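A year away from home, and then longer

When my cousin Nives Parisi left for Somunano in February, she packed for 179 days. This was the length of her exchange placement, and she is a person who counts days. She was twenty-two and had never been on a flight of more than three hours. The plan was to study water engineering for one semester, eat well, learn some of the language and be home before the winter.

I am writing this for our newsletter after several members asked me what it was like for the family when the roads there were closed. I am not a journalist and English is my third language, so please forgive me if I tell it in a simple way.

The first two months were happy. Nives rented a room with two other students above a bakery in the old part of town. She sent us photographs of bread. She complained that the lectures began at seven in the morning, and that the professor spoke so fast that even the local students recorded him on their phones. On her free days she took the bus to Sopacua, on the coast, where the water was too cold for swimming but people swam anyway.

In April the demonstrations began. At first it was about the price of fuel, and the students at her university joined only at the edges. Then the bridge to the coast was blocked, and after that the main road to the airport. We watched the news in our kitchen every evening, and I must say that the news made it both worse and better than it was. Worse, because the same burning truck was shown again and again. Better, because nothing was said about the small things, like the shops opening for only two hours, or the bus drivers who stopped coming to work.

Her mother, Carmela Cocco, telephoned every person she could think of. She called the consulate, the airline, the university here and the university there. The consulate was polite, and told her that Nives should stay indoors and register her name on a list. The airline told her that the ticket could be changed for a fee, but that there was no flight to change it to. Carmela is my aunt and I have known her all my life, and I had never before heard her raise her voice to a stranger.

Nives herself was calm, or she wanted us to think so. The baker downstairs kept bread for the students and let them use his telephone when the network was down. One night they heard shooting, far off, and the three of them carried their mattresses into the hallway because it had no windows. She told us this only in August. At the time she wrote, "All fine, studying a lot."

She did study a lot. The university moved the examinations into people's homes, and she wrote her paper on pumping stations by the light of a torch. She received a good mark for it, and she is still proud of this.

In the middle of June a convoy of buses was allowed to go north to the border. The distance is 944 kilometres and the trip took almost 100 hours, most of it standing still. There were five checkpoints. At each one everybody had to get down with their bags, open them on the road and pack them again. An old man on her bus carried a birdcage with no bird in it, and the soldiers looked inside it every time.

We thought that when she was home the story would be finished. She slept for most of a week. She was happy to see us, but she did not like to be asked questions at the table, and my aunt had to learn to wait. What surprised me more was that already in September she began to speak about going back. Her semester had been accepted, but she wanted the second one too. There were discussions in the family about this, and I will not repeat them all.

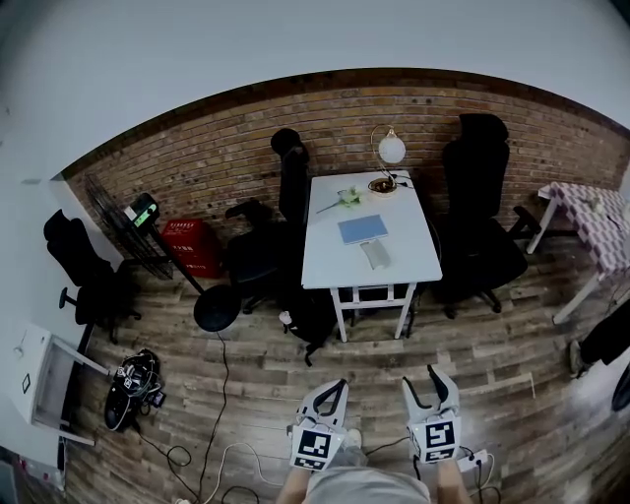
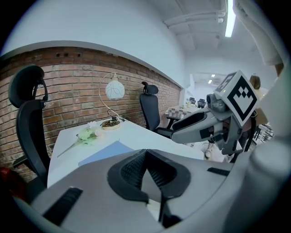
In the end they agreed on something in between. Nives is now finishing her degree in Cillby, which is four hours from us by train, and she is in contact with her old professor about a project on village wells. If the situation stays quiet, she will return to Somunano next January for six weeks. Carmela has already asked for the telephone number of the baker.

For parents who have a child studying abroad, my aunt asked me to pass on some advice. Register with the consulate on the first day and not when the trouble starts. Keep a copy of the passport at home. Write down the address of the place where your child is living, with the name of a neighbour, and put it on paper. She had the address only in her phone, and in April the phone fell into the sink.

Nives has agreed to speak at our next monthly evening, at 7 pm in the usual room. She will talk mostly about water, she says, but she will answer other questions if people ask them kindly. Tea and something sweet will be served, and if you can bring a plate of biscuits, please tell me before the day so that we do not have too many.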